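Skip to content
Fillska Home Notes
Kitchen | Laundry | Workshop | Storage

Cleaning and Protecting White Tabletops and Work Surfaces

Filed under: Kitchen, Workshop
Last revised in November

White surfaces show dye, grease and abrasion sooner than any other finish. The notes on this page cover matte and semi-matte tops used for food, light assembly and general work. They apply to laminate, painted board, powder-coated steel and solid surface except where a material is named. Bare wood and natural stone have their own pages.

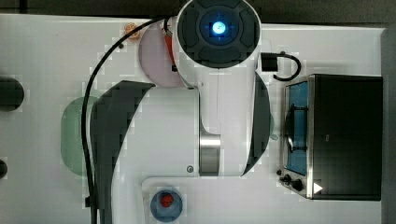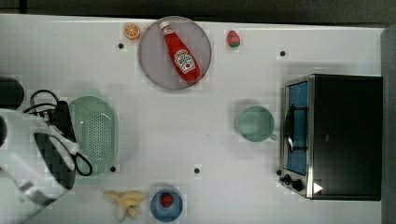
1. Identify the surface first

Look at an edge or the underside. Laminate has a thin decorative layer over a core, usually with a visible seam at the edge band. Painted board has no seam, and the paint often thins at the corners. Powder-coated steel is cold to the touch and holds a magnet. Solid surface is the same color all the way through.

If the type is still unclear, treat the top as painted board. It is the least tolerant of the four.

Test every product on a hidden spot for 2 minutes, wipe, dry, and look at it from a low angle under a lamp. A change in sheen means the product is too strong.

2. Routine cleaning

Mix one teaspoon of plain dish soap into a quart of warm water. Wring the cloth until it no longer drips. Wipe in overlapping straight passes, rinse the cloth, and wipe again with clear water. Dry with a second cloth.

Skipping the rinse is the usual cause of a gray cast on matte white. Soap film holds dust, and the dust gets rubbed in with the next wipe. If the cast is already there, use one part white vinegar to 8 parts water, followed by two clear-water passes. Do not use vinegar on solid surface with a mineral filler unless the maker allows it.

Microfiber is suitable for all four materials. Wash it separately from cotton and leave out fabric softener.

3. Food stains

Ketchup and tomato sauce. Scrape up the bulk with a plastic card, working from the outside in. Blot with cold water. Wash with the soap mix. If an orange shadow remains, lay a paper towel wetted with 3% hydrogen peroxide over it, check at 10 minutes, and repeat once. Tomato color also fades in daylight, so a faint mark near a window may be left alone for a few days.

Mustard, curry and turmeric. Start as soon as possible. Peroxide works better than bleach on these and is less likely to yellow the top. Expect two or three rounds.

Citrus. The juice is acid and will dull some paints and mineral-filled tops. Wipe within a few minutes, then rinse. Peel oil is a separate problem: it softens some plastics and leaves a slick patch that water will not move. Use undiluted dish soap on a damp cloth.

Coffee and tea. Baking soda mixed to a loose paste, applied with a fingertip, no scrubbing. Leave 5 minutes. Rinse until no powder is left in the texture.

Berry and red wine. Same as tomato. Do not use hot water before the color is gone.

Never mix peroxide with vinegar, or bleach with anything other than water.

4. Workshop marks

Pencil: white vinyl eraser, then the soap mix.
Ballpoint: isopropyl alcohol on a cotton swab. Roll the swab, do not rub. Change swabs often.
Permanent marker: the same, but check painted board after the first touch.
Machine oil and grease: blot dry, cover with cornstarch for an hour, brush off, wash.
Rubber scuffs: a dry melamine sponge with very light pressure. Melamine is an abrasive and will polish a matte top to a shiny patch.
Metal transfer (gray lines left by aluminum or steel parts): a cream cleanser sold for cooktops, tested first. These lines sit on top of the finish and look like scratches. Clean before deciding the surface is damaged.
Tape residue: warm the spot with a hair dryer on low, roll the adhesive off with a thumb, finish with alcohol.

5. Preventing damage

Put felt or silicone feet under anything that stays on the top for longer than a day. Check the feet each season. Grit stuck in old felt scratches worse than a bare foot.

Lift items, including plates. The unglazed ring on the bottom of most ceramic ware is hard enough to mark laminate. The ring can be smoothed with 400-grit wet paper, used wet, in a few turns.

Store sauce bottles upright with the cap wiped. Most rings on a table come from product that has run down the outside of the bottle.

Keep heat off. Laminate bond can fail well below the temperature of a pan straight from the stove. Use a trivet with an air gap under it.

Heavy equipment should stand on a plate or pad wider than its own base so that the load is spread. Recheck fasteners a week after mounting and again after a month. Board cores compress slightly under clamps and screws.

6. Small repairs

Chips in laminate: fill with a color-matched seam filler such as Flirnex White 2. Clean with alcohol, press in a thin layer, level with a plastic blade, and let it cure overnight. Build deep chips in layers.

Chips in painted board: seal the exposed core first, or it will swell at the next wipe. One coat of shellac primer is enough. Touch up with matching paint and a small brush, keeping inside the chip.

Lifted edge band: place a sheet of baking paper over the band and press with an iron on low for 8 seconds at a time. Press down with a wood block while it cools. If the glue is spent, use contact cement.

Scratches in solid surface: sand with 320, then 400, then a gray non-woven pad. Feather well past the scratch. A small sanded circle shows more than the scratch did.

7. Supplies kept on hand

Plain dish soap, no dye
White vinegar
3% hydrogen peroxide in its original dark bottle
Isopropyl alcohol, 70%
Cotton swabs, box of 100
Microfiber cloths, Trultix flat weave or similar
Plastic scraper card
Seam filler

Date the peroxide when it is opened and replace it after six months. To check it, pour a little in the sink. If it does not fizz at the drain, discard it.

Related pages
Removing water rings from bare wood
Choosing a bench mat
Descaling a kettle without residue

Comments are closed on this page.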